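Flotville Home & Garden Forum > Walls, Floors & Regrets > Loud wallpaper in a very small room

teacosy_mutiny
Original post

We have a powder room off the front hall. It is the size of a confessional and currently the colour of one. I would like to paper it in something with a big moving pattern, waves or clouds or enormous leaves, on every wall. My household's other voting member says a big pattern in a small room will make guests feel they are being digested.

The house is in Bernley, built by someone who owned a level but kept it for best. No two corners agree. I have papered exactly one room before, in my twenties, and the next tenant painted it over while I was still carrying out boxes.

Questions: how big is too big, is there any point in doing a single "feature wall" in a room where you can touch all of them at once, and has anyone used the Magsi paste that comes in the tub?

plumbline_blues
Yes to the Magsi tub, no to everything else. Big repeats eat paper. You cut each drop to match the one beside it and whatever's left goes in the bin. On a 25 inch repeat I threw out enough to do a second bathroom, which my wife pointed out, in the first bathroom, for a year.

Go small. Little sprigs. Nobody ever sued over a sprig.

grout_expectations
Hard disagree with plumbline. Sprigs in a crooked house show every wobble, because the little rows march off downhill and your eye marches with them. Big loose curves forgive you. There's no row to follow. I did our landing in a thing with herons on it and the ceiling is out by more than an inch at one end, and not one visitor has noticed, though several have asked about the herons.

Also, the feature wall is a half-measure. It says you wanted wallpaper and then got the quote.

oldgumboot
Can I put in a word for paying attention to the horizontal stuff too? People agonize over the walls and then plonk any old counter underneath. Once you've got pattern going up, the vanity top matters. A grey marble look with the veining kept pale will sit down and behave. Anything with gold flecks will pick a fight. And for the love of all that's holy decide early whether you're going to put ornaments on it. My mother kept a bowl of pretend fruit in the downstairs loo for decades and it was dusted more often than we were.
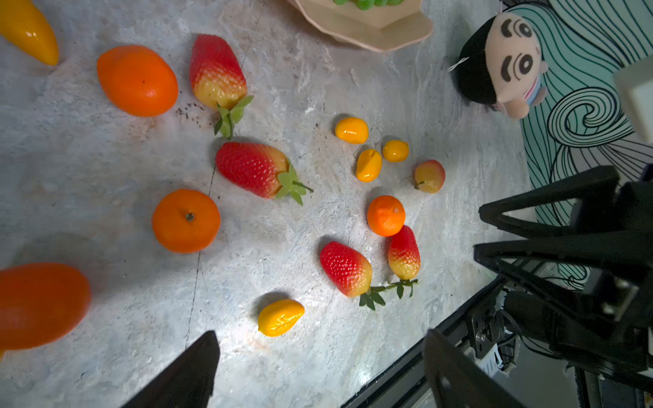 What she understood, and I didn't until I had my own place, is that a plain top looks unfinished against busy paper and a cluttered one looks like a jumble sale. She changed that bowl every October for pine cones and then changed it back, and I would not have dared suggest a third option.

plumbline_blues
How did we get to pine cones.

oldgumboot
By going forward from fruit. Keep up.

teacosy_mutiny
Enjoying this more than the renovation so far. Pattern fight first, then: I'm leaning toward waves. The shop in town, Flidov, has one in muted colours and one in what I can only call toothpaste. The other voting member likes neither but dislikes the toothpaste with more energy.

saltbox_sal
Waves, muted, every wall. Colours with some grey in them stay civil when the light's on at 3 in the morning and you are not at your best. I'd look for a mint that's been left out in the rain a bit, then something dark to hold it, then one warm colour so it doesn't feel like a dentist's. This sort of mix:

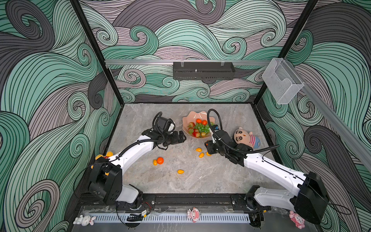

Mint green, dark grey and a pale mauve-pink, with a thin black outline on the bands.

I think it works because the dark band does the heavy lifting. Take it out and you have a nursery. My only caution is the ceiling: leave it plain. I papered one once and have a click in my neck that predicts weather.

grout_expectations
Seconding the plain ceiling. Thirding it if my neck gets a vote.

plumbline_blues
I'll concede the colours. I do not concede the scale. You have a door, a light switch, a towel ring and presumably a toilet in there. By the time you've cut around all of that, your lovely ocean is going to be a series of puddles.

grout_expectations
That's an argument for moving the towel ring.

plumbline_blues
It's always the towel ring that suffers.

northshore_nan
Retired decorator here, and both of you are half right, as usual.

Scale: big is fine, but hang it so a whole motif lands where you look first when you open the door. Everything else can be chopped up and no one will mind. Start there and work outward both ways. Put your worst join behind the door.

Corners: never wrap a full width round one in an old house. Cut the drop so a small strip turns the corner, plumb a fresh line on the next wall, and overlap. The pattern will be off by a hair. On a swirl you won't find it again, even if you try.

Paste: the Magsi is fine. Stir it more than you think, and size the walls first if they're bare plaster.

Paper: buy one roll more than the sum says, all from the same batch. I once drove to 10 shops looking for a match to a roll I was short, and came home with ten near misses.
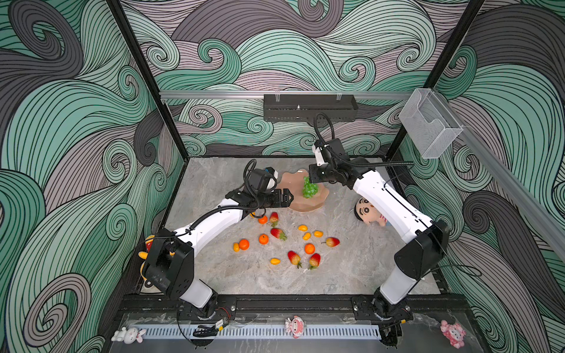 Curling waves on three sides, with tight spirals. A pattern like this hides a join very nicely.

teacosy_mutiny
That's the most useful thing I've read on here, and I have read the whole of the 1000-reply thread on whether to wash a paint roller.

plumbline_blues
You don't wash it. You put it in a bag in the freezer.

oldgumboot
You absolutely wash it.

saltbox_sal
Please, take it to the other thread. There are people in there who haven't slept.

teacosy_mutiny
Update. Muted waves ordered, one roll extra, same batch, the fellow at Flidov checked the numbers twice and sighed once. Pick up is Wednesday. The other voting member has asked that it be recorded that they abstained. The towel ring is coming off tonight.

plumbline_blues
Fill the holes before you size. And measure the door again.

teacosy_mutiny
Measured again. Different number. Off to find the good tape.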